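Tip box swap shelf at Bellis labs passes its first winter

By Huiling Long
January 1, 2026

If you have ever opened a cupboard in a shared laboratory and had a stack of empty pipette tip boxes slide out on to your shoes, you will have some sympathy with the people on the second floor of the Bellis building, who have spent the past few months trying to do something sensible with theirs.

The swap shelf, as everyone there now calls it, started in June with a cardboard tray by the sink and a note in green felt pen. People were asked to leave their finished boxes there in place of the bin, lids and all, and anyone who wanted one for refilling could help themselves. It has grown a good deal since then – it now takes up a whole run of shelving along the corridor wall, with labels, a wiping-down bench and a small book for writing down what comes in and what goes out. By the last page of December the book had reached 318 boxes, of which 112 had gone back into daily use with fresh tips in them.

Su-chen Tang, who looks after the shelf on top of her ordinary work, told me over a very welcome cup of tea that the purple racks are the ones people ask for most. They are easy to spot across a bench, and the teams have got into the habit of keeping one colour for one size of tip, so a purple rack has come to mean something particular to them. She was keen to stress that a rack without its housing is still worth handing in, and so is a lid, as there is nearly always somebody with the other half.

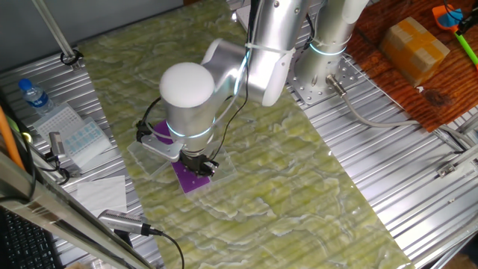 Tsung-han Leung would like the shelf to be stricter about lids, having twice taken home a box that would not shut, and asks whether the odd ones might have a basket of their own so that nobody has to try six before finding a fit.

It is a fair point, and one that came up again at the floor's end-of-year get-together, where there were mince pies and rather a lot of talk about hinges. The plan for the new year is to sort everything by maker and size before it goes on the shelf, and to tie loose lids together in bundles. A trial of this at Penska, the smaller building across the car park, went nicely enough, although it did need a second bench and a good deal more patience than anyone had set aside for it.

Refilling is the part that puts people off, and I can quite see why. Setting tips into a full rack by hand is slow, fiddly work, and it is very easy to miss a hole and only find out when you are halfway through something important. Chi-keung Lai has written a one-page guide, now pinned up beside the bench, which suggests working along the long side of the rack one row at a time and keeping the lid folded well back so your sleeve does not catch it. He also asks people to check the corners last of all, where gaps like to hide.

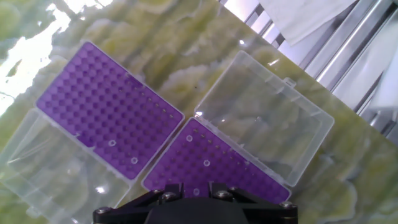 The guide goes on to say that part-used boxes should be topped up before a fresh one is opened, a habit that sounds obvious but takes a little while to settle in. Until the shelf began, plenty of benches had two or three boxes on the go at once, each of them missing a few tips, and the half-finished ones tended to be pushed to the back and forgotten about until the next big tidy.

There will be a refilling morning later this month in the second-floor meeting room, with space for 20 people. Gloves and wipes are provided, and there will be cake, which Sze-wing Poon has kindly offered to bake again after the lemon one vanished so quickly last time. Please eat it next door in the kitchen and wash your hands before you come back through.

Boxes for the shelf can be left at any time in the crate by the lift. They should be empty of liquid and free of old tape, and anything that has been used with hazardous samples must go out through the usual waste route and stay well away from the crate. Names for the refilling morning should go on the sheet beside the wiping-down bench.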